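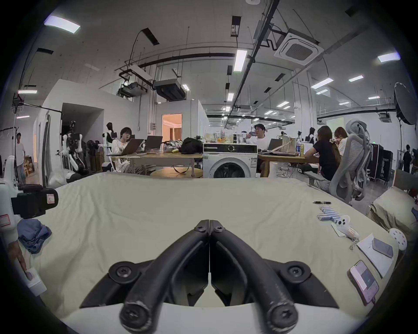
Farnden Recipe Card Transcripts, README

2,316 typed-up recipe cards, mostly church supper and potluck stuff. One row per card. Last refresh December.

Files
cards.csv, the main one
units.csv, lookup for odd measures (gill, teacup, "butter size of egg")
skipped.txt, 131 card numbers I gave up on, water stains mainly

Columns
card_id, title, body, yield, oven, source_box
oven is blank a lot. "Moderate" is left as moderate, not turned into degrees. Please dont fill it in and send it back.

source_box runs 1 to 11. Box 4 is the Kowalchuk box, nearly all pickles, and the handwriting is rough. Expect more errors there than anywhere else.
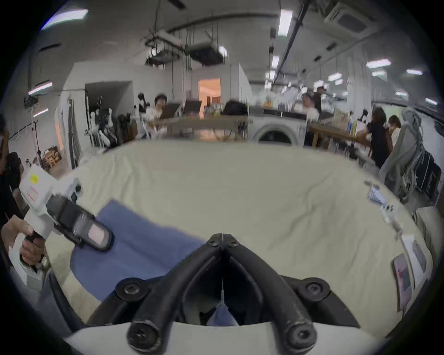
Spelling kept as written. So "receit", "choclate", etc stay. If you want clean text run Prillico over body first, the default settings are fine, but it eats fractions. Check your halves and quarters after.

Known problems
- 126 cards have a back side that got typed as a seperate row. Same title, card_id ends in b. Merge before counting anything.
- yield is mixed text and numbers
- a few titles are just "Good"

Not done yet: tags for course, the Flekness cards (still in envelopes), accents in the Ukrainian titles.

Use it for whatever, credit the Farnden set. Don't can anything from box 4 without checking a modern recipe first. Old times, old jars.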